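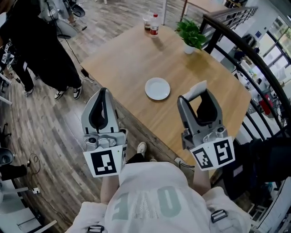
Sutard Social List > Archive > Events > Retirement party for Gerrit

Re: Retirement party, hall and food
Posted February 23, 2023 by Noémie Landry

Hi all,

Answers to Hagos below, plus a few things that came up when I called the hall.

On Thu, Hagos Bogale wrote:
> Two questions before I pay anything. Is the Brinska room still the
> plan, or did we move to the smaller place on the river? And are we
> doing a sit-down dinner or a buffet? Obsa told me buffet but the
> sheet says dinner. Also my wife wants to know if kids are invited.

It's still the Brinska room. The river place only holds 51 and we already have more names than that. Brinska seats 134 at round tables, fewer if we want a dance floor, and Gerrit's daughter has asked for a dance floor. The deposit is $300 and I paid it Tuesday from my own card. Please don't send them anything directly. Send your share to me and I'll mark it on the sheet.

The food is a buffet. The sheet was wrong and I've fixed it. Gebretsadik is catering, same as they did for Kwadwo's anniversary, and the price is $29 a person with coffee and soft drinks. Beer and wine are separate at a cash bar. They need the final number two weeks ahead. If you have a vegetarian in your group, put a V next to the name. There were two people at the anniversary who got only rice and salad, and I'd like to avoid that this time.

Kids are welcome. Under six eat free, everyone else is full price. The hall has a side room with a TV, but they won't let us leave children in there without an adult.

The date is the second Saturday in May. Doors open at 5:30, food at 6:30, speeches after the food and before the cake. Obsa is doing the first speech and has promised to keep it under ten minutes. If you want to say something too, tell Obsa and not me. We have the room until 11, and that includes cleanup.

The cake is from Jalitz. I ordered the lemon one. Gerrit doesn't eat chocolate, so please stop suggesting the chocolate one.

Gifts: the family says no individual gifts. Kwadwo Owusu is collecting for the fishing trip. Give whatever you like and sign the card when it comes to you. The card is with Hagos at the moment.

It is not a surprise party. Gerrit knows the date and the place. He doesn't know about the trip or that his brother is flying in, so keep those two off any email he's copied on.

Still needed:
- someone with a van to bring the folding chairs back on Sunday morning
- a speaker that works with a phone, as the hall only has a microphone
- old photos of Gerrit, scanned if you can, sent to Obsa

I'm away next week but will read email at night.

Noémie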